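Checking and Setting Pressure in Small Inflatables

Most small inflatables – play balls, pool toys, air cushions, packing pillows – have no printed pressure rating. The valve is too small for a standard gauge head, and the working pressure is too low for a tire gauge to register. The method below uses a low-range manometer and a needle adapter. It applies to single-chamber items with a plug valve or a needle valve.

Equipment

Low-range manometer, 0 to 100 mbar
Needle adapter with side port
Hand pump with a bleed screw
Silicone tubing, 30 cm
Soft tape measure
Dish soap and water

Keep the tubing short. Long tubing adds volume, and on a small item the added volume shows up as a drop in the reading when the line is connected.

Step 1. Condition the item

Leave the item in the room where it will be measured for 30 minutes. Vinyl that has come out of a cold garage is stiff and will read high for its size. Do not speed this up with a hair dryer. Heat softens the seams first and the panels later, and a seam that has been stretched warm does not go back.

Step 2. Take the starting size

Wrap the tape around the widest part without pulling it tight. Write the value down before connecting anything. For a ball, measure once across the seams and once along them. The two values will differ. 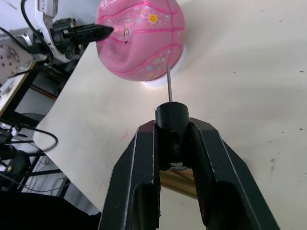

Connect the adapter to the pump and the manometer, open the bleed screw, and zero the gauge. Wet the needle before inserting it. With a plug valve, pinch the base of the stem so the inner flap opens, then push the adapter in as far as the shoulder.

Step 3. Inflate in stages

Close the bleed screw and add air in short strokes. Stop at 30 mbar and wait one minute. The reading will fall as the film stretches. Bring it back to 30 and wait again. When it holds for a full minute, go on to the target value. For thin play balls I stop there. For heavier cushions with welded seams I go up to 70 mbar and no further.

A ball that measured 506 mm at the start and 526 mm at the end is normal for soft vinyl. If the size keeps climbing while the pressure stays flat, the material is yielding. Open the bleed screw at once.
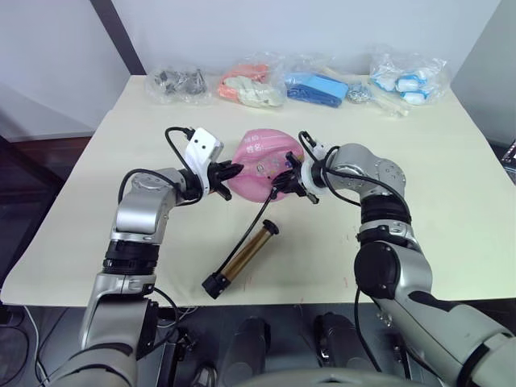 Troubleshooting

Reading drops steadily: brush soapy water on the valve first, then on the seams. Valve leaks are far more common.

Reading jumps with each stroke: the side port is blocked, usually by talc. Clear it with a thin wire.

Reading will not return to zero: disconnect the line and zero again in open air. If the offset remains, the gauge needs service.

Written by Szabolcs Medve. Last revised in May.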